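We use cookies to keep you logged in and to count visits. By continuing to browse the forum you accept this. Accept | Settings

Handheld gripper demos: how much pose variety before it hurts?

marchand_rig
Starting a thread so this stops getting buried in the calibration one. We are collecting two-handed demos with handheld grippers for a pick-and-place policy, and I would like opinions on how far to vary the start pose between episodes. Current protocol: operator wears the head camera, each gripper carries its own wrist camera, and all streams get stamped off one clock. The task is tabletop sorting with light objects, leafy stuff included, on a plain white table. Right now I let the operator start from wherever their hands happen to be. The wrist view at some of those starts has a lot of room in it and not much task.
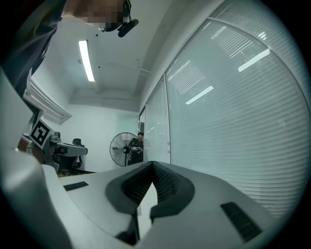

Skundale, October

Same room for every session so far. You can see the blinds take up the whole right side of the wrist view. My worry is that the policy keys on the blinds and the ceiling light instead of the tabletop. Pistia (our trainer) crops to the center before resizing, and that still leaves plenty of window in it. Has anyone measured this, or do we all just randomize and hope?

lurnard_k
Measured it on a smaller set. Episodes that began with the wrist camera pointed well above the table trained fine as long as the table came into view within the first two seconds. Past that the model learned to drift. It had no idea where the table was and averaged over everything. I would trim the head of each episode and leave the operators alone.

Ryota Morikawa
I disagree with trimming. If you cut every episode to the point where the table is visible, you have removed all the examples of finding it. Then at deployment the arm starts from a home pose you never covered and you get the drift anyway. Keep the search segment, but make it deliberate. Tell the operator to go from the odd pose to the table in one continuous move, no pausing to talk.

lurnard_k
That assumes the deployment home pose is odd. Ours is fixed and looks straight down. No search needed.

Ryota Morikawa
Then you have a narrower problem than the original poster. He said nothing about a fixed home.

marchand_rig
Home is not fixed, it depends on what the previous task left behind. So I lean toward keeping the search segment. On the head camera side the framing is much less of an issue, the operator looks down at the work and both grippers stay in view most of the time.
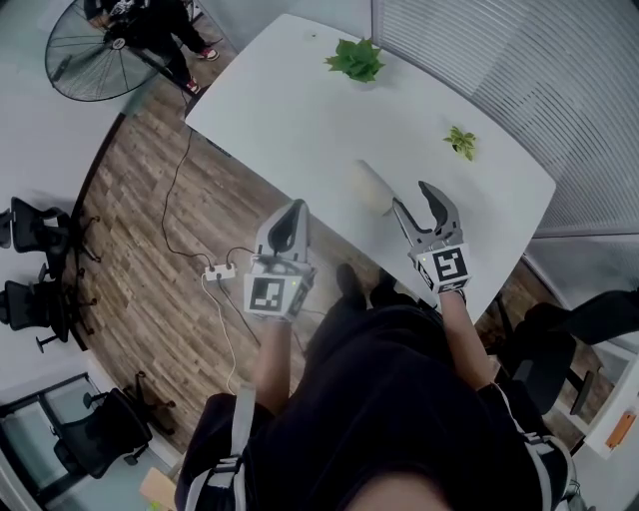 What I do see there is that the two hands are rarely doing something useful at once. One holds near the table edge while the other goes for the object, and the idle hand wanders. In the action data that wander looks like signal. I tried masking the idle hand by speed threshold and lost a bunch of slow approaches along with it.

tendon_slack
Speed threshold is the wrong tool. Use gripper opening plus distance to the nearest object, if you have object poses. If you don't, label the active hand by hand on a subset and train a small classifier. It took me 8 sessions of labels before it was usable.

lurnard_k
Or give the idle hand a parking spot and tell the operator to go back to it. Costs nothing.

tendon_slack
It costs you natural bimanual timing. Parked hands start late.

marchand_rig
Noted on both. One more question while people are here. How are you checking marker tracking when a gripper tilts outward? Each of ours has a square marker on the front face and I lose the pose at steep angles. I currently drop any episode with a gap over some two seconds.

Ryota Morikawa
Don't drop it. Interpolate short gaps from the wrist camera odometry and flag the long ones. You are throwing out exactly the wide-tilt grasps, and those are the ones the policy will be short on. Check how your rejected episodes are distributed by tilt before you delete anything.

marchand_rig
Just ran that on the last batch. Rejections do pile up on the right hand at high tilt. Turning the filter off for now and rerunning with flags. Will post the loss curves when Pistia finishes.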